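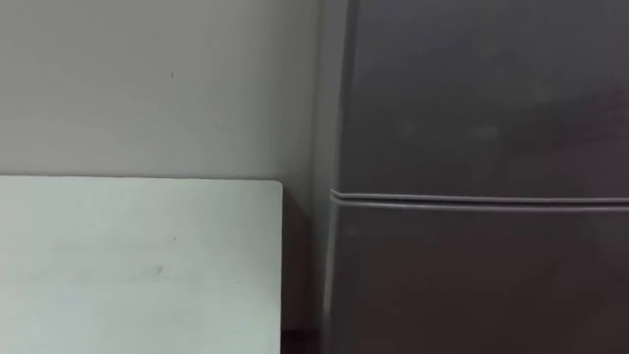 Horkov says its household robot can now find its way to a kitchen appliance and open it without ever being shown that kitchen before. The company's report, posted in November, puts the success rate at 900 out of 1041 attempts. That is a good number, and it deserves a closer look. A kitchen like the one with the two-door refrigerator, charcoal gray and free of magnets or stickers, beside a bare gray wall, gives a robot very little to get confused by. Most family refrigerators are covered in school calendars and takeout menus.

The method, named Motness, trains on 2524 recorded household tasks and then guesses where a door should open from the seams and edges it picks out. The report says this removes the need for a map of the room. It doesn't say how many of the test kitchens had clutter on the floor, or people walking through them.

Thitima Luangrath, who studies home robots at the Suksawat lab and had no part in the work, read the report twice and still had questions. "They tested in 20 kitchens, and I can't tell how different those kitchens were," she said. "If you run the same door fifty times, you've learned a lot about one door."

Horkov also counts an attempt as a success once the door has moved, even if it swings shut again. Asked for the number of doors that stayed open, the company said it would be in a later paper. Cimham, which sells a rival system, has not published any figures of its own.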